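Open Day at the Biltero Workshop

The Biltero robot workshop opened its doors to the public on November 22, 2020, and 70 people signed up for the afternoon. Visits ran in small groups, with a short safety talk at the door and a stop at each of the 4 work areas. Several readers of this newsletter went along and sent us notes, which we have put together below.

The first two stops covered sorting and packing. Zenent, the company that runs the workshop, does most of its paid work in those fields, and the staff were happy to talk about belts, bins and labels. Groups could watch a sorting run through a window and ask questions over a speaker. The day's run was set at 794 parcels and was still going when the last group left.

The third stop drew the longest line. The team there is working on table service, and the task on the day was picking up food from a plate and moving it to another place without crushing it. Staff explained that baked goods are harder than they look. A block or a plastic cup keeps its shape when it is gripped, while a pastry bends, sheds flakes and is never quite the same size as the last one. The control software, called Bestorance, has to choose a grip from what the camera sees and then adjust once the fingers make contact.
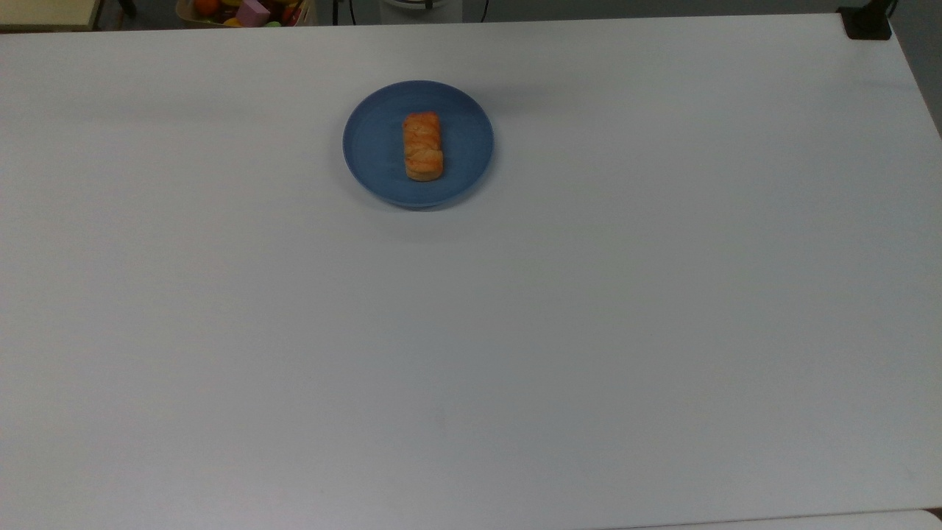
A pastry on a blue plate at the table service stop.

The team keeps a log of every attempt, good or bad. The table service log stood at 231 entries on the morning of the open day, and visitors were shown a few pages of it. Most of the failed attempts came down to one of two problems – the grip closed too far from the middle and the food tipped, or the fingers touched the rim of the plate and pushed it along the table. The second problem has been the more stubborn one. A heavier plate helps, but the team wants the robot to cope with the plates people already own.

One visitor asked when a robot like this might turn up in a cafeteria. The answer was that speed is the main obstacle. A careful pick still takes much longer than it would take a person, and the team does not want to raise the speed until the grip is more dependable.

The last stop was a question session in the Edwards room, with coffee. Questions covered cost, noise, cleaning and what happens when the power goes out. A handout on grip types was available and there are a few copies left at our front desk.

Zenent plans another open day in February. Places will again be limited and sign-up will be through this newsletter. Children are welcome with an adult. Wear closed shoes, and leave large bags in the car – there is very little storage at the entrance.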